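### 3.2 Food displays and lunch choices

The second part of the study looked at what people order when a canteen shows a model of the meal next to the menu board. We worked with two staff canteens, one in Gredanstead and one in Hornbridge. Both serve the same menu and charge the same prices. Hornbridge had displays from the start of July; Gredanstead kept its printed menu and served as the comparison site.

We collected 421 completed lunch diaries. Diaries with more than two missing days were left out before this count. Each person wrote down what they ordered, what they left on the plate, and whether they had looked at the display before joining the line. Till records covered nearly 3000 meals and were matched to the diaries by date and item only.

Orders for burgers with salad fillings rose at Hornbridge in the first two weeks and then leveled off. Soup and pasta orders did not change much at either site. Šimkus reports a similar early rise for sandwiches, though in a smaller canteen with one serving line. Plate waste was the same at both sites within the error of our kitchen scales.

Fillings that show at the sides of the bun, such as lettuce, were recalled more often in the diaries than sauces were (Figure 4).
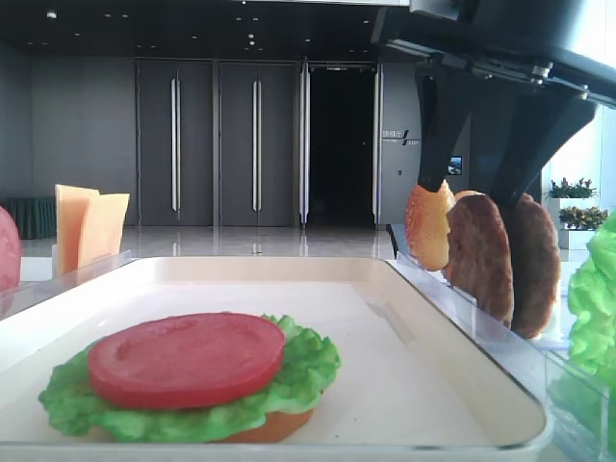 **Figure 4.** Bun base with lettuce and tomato.

Did the display change how much people spent? Average spending per meal stayed the same at both sites, as most people who switched dishes chose another one in the same price band.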